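Section 4: Washing a Carpet for the First Time with Your Inau Tovska

By now you have the handle clicked in, the hose seated and both tanks rinsed out, so the hard part is over. Please read this section all the way through once before you plug anything in. It takes a few minutes, and it saves a good deal of walking back and forth with wet socks.

Before you start

1. Move the light furniture out of the room. Heavy pieces can stay where they are, but slip a square of foil or waxed paper under each foot so the finish doesn't bleed into damp carpet.

2. Vacuum slowly, first in one direction and then across it. The Tovska is a washer and will not pick up dry grit very well. If you skip the vacuuming you will be picking gray fluff out of the brush bar all evening (we have done it ourselves).

3. Test a hidden corner. Dab on a little mixed solution, wait ten minutes and press with a white cloth. If any color comes off on the cloth, stop and call a carpet cleaner near you.

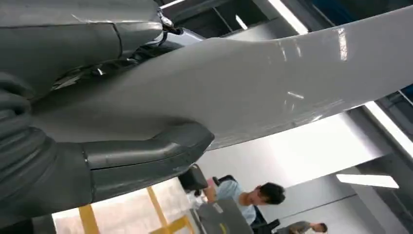
4. Fill the clean tank with warm tap water to the 2000 ml line, then add one capful of the Falcão low-foam solution. Add the water first, or you'll have suds up to the lid.

CAUTION: Never use boiling water, bleach or dish soap. Dish soap foams right up into the motor, and that kind of damage is not covered.

Making your first pass

5. Begin at the far wall and work toward the door, so you aren't standing on what you've just cleaned.

6. Squeeze the trigger and pull the machine toward you at a slow walking pace. Let go of the trigger and go back over the same strip with suction only. Most people find they want two dry passes for each wet one, and three in a humid August.

7. Overlap each strip by a couple of inches.

NOTE: On speckled or flecked carpet it can be hard to tell where you have already been. Lay a strip of painter's tape along the baseboard and move it along as you go.
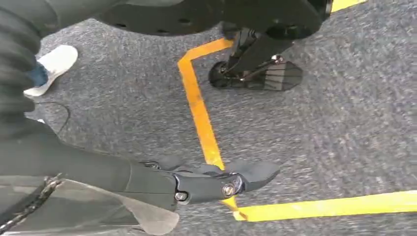
Speckled gray carpet, close to floor level.

8. Empty the dirty tank as soon as the float rises and the motor changes pitch. Don't wait for it to look full.

Drying

Open the windows if the weather allows and point a fan across the floor. Allow six hours before you put the furniture back, and longer for wool.

Spare brush bars are order number 596 and can be had from our Skestatville parts counter. Rinse the brush after every use and stand it on end to dry. Section 5 covers stains, including the stubborn ones like coffee and red juice.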